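Taller de superficies y encuentros. Apuntes de la sesión 7
Revestimientos con dibujo y encimeras de piedra

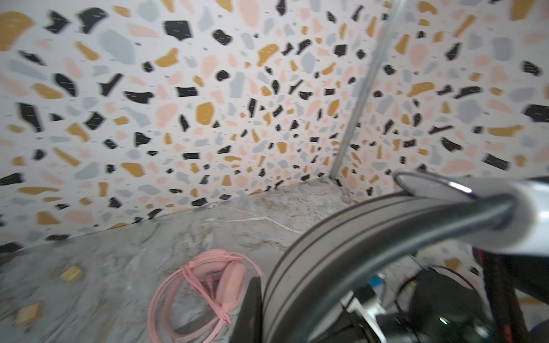
Fig. 1. Esquina interior con dibujo tipo terrazo, perfil metálico y encimera de mármol gris.

Bienvenidos otra vez. Hoy vamos a hablar de esquinas, que es un tema al que le tengo cariño y al que casi siempre llegamos con prisa (yo la primera, en mis años de obra).

Fijaos primero en el color. Sobre el fondo blanquecino hay negro, mostaza, rosa salmón y gris azulado, cuatro tonos que dan mucho juego y que también pueden cansar. La piedra gris, con sus nubes de topo y beige, deja descansar la vista, y los auriculares rosas con el cable enrollado recogen el salmón de las paredes. Probad siempre así vuestras muestras, con algún objeto cotidiano al lado: se aprende muchísimo.

Después, el encuentro vertical. El perfil plateado remata la esquina y baja hasta la encimera. Cuando dibujéis el vuestro, anotad el ancho en milímetros y decidid si queréis que se note o que desaparezca entre el dibujo.

Y por último la junta horizontal, esa línea fina y algo más oscura donde la piedra toca la pared. En los planos se nos olvida una y otra vez, ¡dibujadla, por favor!

Para la próxima sesión:
- Un detalle de esquina a escala 1:20, con su perfil.
- Una paleta de cuatro colores y una piedra. Podéis usar los muestrarios Sonard o Cosness del armario del aula 12.
- Quien entregó en enero la lámina de encimeras puede partir de ella.

Taller Vornum · Apuntes para uso del alumnado · Contacto: secretaría, ext. 846 · Volver arriba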